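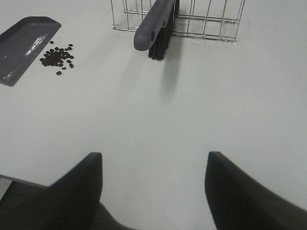
Black beans and the dustpan.

I stopped buying canned beans last August. I hadn't planned a whole year of it. The Flekico near us had moved the canned goods to the far end of the store and put the dried ones where I walk in, and I picked up a bag of pintos and a bag of black beans without thinking much. I have cooked a pot almost every week since then, and a couple of people have asked me to write down how I do it, so I will.

First, where I live matters a little. Zurovville is at 1,495 feet, which is not high enough to bother anyone baking a cake, but our tap water is very hard and that does bother beans. My first three pots were bad. The skins stayed tough and the middles were chalky, and I cooked one of them from lunch until nearly nine at night. I blamed the bag. Then I blamed the salt, because my mother always said salt in the water keeps beans from going soft. I left the salt out of the third pot and it came out just as hard and also tasted of nothing.

Dzintra Jankauskaitė, who lives two doors down and has cooked for a much bigger family than mine, told me to put a small pinch of baking soda in the soaking water and to salt it properly. She uses her hand to measure so I had to watch her do it and guess. I think it is a quarter teaspoon of soda and a tablespoon and a half of salt for a one-pound bag in a big bowl of water. That goes on the counter at night and I pour it off in the morning and rinse. The next pot was soft in an hour and a quarter.

I have read since then that people argue about soaking. Some say it does nothing. With our water it does a lot, and I don't mind doing it. If I forget, I bring the beans to a boil for two minutes, turn off the heat, put the lid on and leave them an hour. It isn't quite as good but it's dinner.

Before soaking I spread them out and look through them. I used to skip this. I found a stone in a bag of pintos in the fall – a real stone, the same size and color as a bean – and I only found it with a back tooth. The tooth was fine. Now I look through every bag, and I pick out the shriveled ones too. I do it by moving a handful at a time from one side of the table to the other. It takes less time than the kettle. Some always end up on the floor, and for months I kept finding them under the stove and once in a slipper.

The pot

I don't own a pressure cooker anymore. I had a Clutar that was given to us when we got married, and the seal went, and by then the company had changed the shape of the seal. I kept it for two years as a plain pot with a heavy bottom. It was never any good as a plain pot. What I use now is a dented enamel one with a lid that doesn't quite sit flat, and I think the gap helps, as it never boils over.

Fresh water, enough to cover the beans by two fingers. Half an onion, not chopped. A bay leaf if there is one. I used to add a lot more at this point, garlic and cumin and a dried chili and so on, and I've gone off it. If I season the pot for one meal, I'm stuck with that meal all week. With just onion and bay I can take some out for soup and some for tacos and the rest can go with eggs.

Bring it up to a boil, keep it there for ten minutes, then turn it down until the surface is barely moving. The ten minutes matter most for red kidney beans, which can make you sick if they are only warmed through, so don't do those in a slow cooker from raw. I just do it for all of them so I don't have to remember which.

Start tasting at 45 minutes. I taste five beans, not one, because they don't all finish together. If four are creamy and one has a bit of grain in the middle, they need ten more minutes. Old beans take longer and there's no way to tell from the bag how old they are. Kang, the small market behind the post office, sells them loose out of bins and goes through a lot of them, and I've had better luck there than with the bags at Flekico. The black beans especially. They are smaller and shinier and they cook faster. They cost a little more.

Acid goes in at the end. This one is true as far as I can tell. I put tomatoes in early once, for a chili, and the beans stayed firm until the next day. Lime, vinegar and tomatoes all wait until the beans are soft.

What a bag makes

I got curious about this and weighed a batch. The bag had been open for a while, so I started with less than a full pound, and after cooking and draining I had 820 grams of black beans. A can drained gives me a bit over half a pound. So one partly used bag was more than three cans. I haven't worked out the gas for the stove, and my husband says that until I do I can't claim to be saving money. That's fair. I'd keep doing it anyway because of the liquid.

The liquid from a can is something I always rinsed away. The liquid from a pot of black beans is nearly a soup by itself. It's dark, almost purple, and it thickens overnight in the fridge. I use it for rice in place of half the water, and the rice comes out gray, which my daughter objected to until she tried it. She still calls it gray rice. She asks for it.

How the week goes

I cook in the afternoon and let the beans cool in their liquid with the lid off. That keeps the skins from splitting. The first night we eat them plain in a bowl with the broth, chopped raw onion, salt, and a fried egg if somebody wants one. Cornbread if I have the energy.

The second night is usually tacos or just beans on toast. I mash some in a skillet with lard or oil and a clove of garlic and leave the rest whole. They need more salt than seems right.

After that I freeze what's left. I freeze them in old yogurt tubs with enough liquid to cover, and I leave an inch at the top. I lost two tubs before I learned about the inch. I write what's in them on masking tape. Without the tape, frozen black beans and frozen blackberry sauce look the same, and I have thawed the wrong one with people already sitting down.

Beans I've tried and what I thought:

Pinto. Good for everything, a bit dull alone.

Black. My favorite and the one I make most.

Great northern. Fine in soup. They fall apart if you look away, and then it's a different soup.

Chickpeas. They take the longest and need the full night of soaking. The skins come off and float, and I leave them.

Lima. I made them once. The kitchen smelled like wet cardboard and I was the only one who ate them. Dzintra says I got the wrong kind and that the big ones baked with onion and dill are very good. She has offered to make them and I have said yes, so I may have to change this entry.

Lentils I don't count, since they don't need any of this.

There are still two cans at the back of the cupboard, both kidney beans. I keep them for the evening when I forgot to soak and also forgot to do the quick boil. They've been there since spring and one has a dent in the side, so I should probably check the dates on them.

Next I want to try cooking a pot in the oven with the lid on, at a low heat, while something else is in there. If anyone with hard water has done this, leave a comment and tell me how long it took and whether you had to add water partway through.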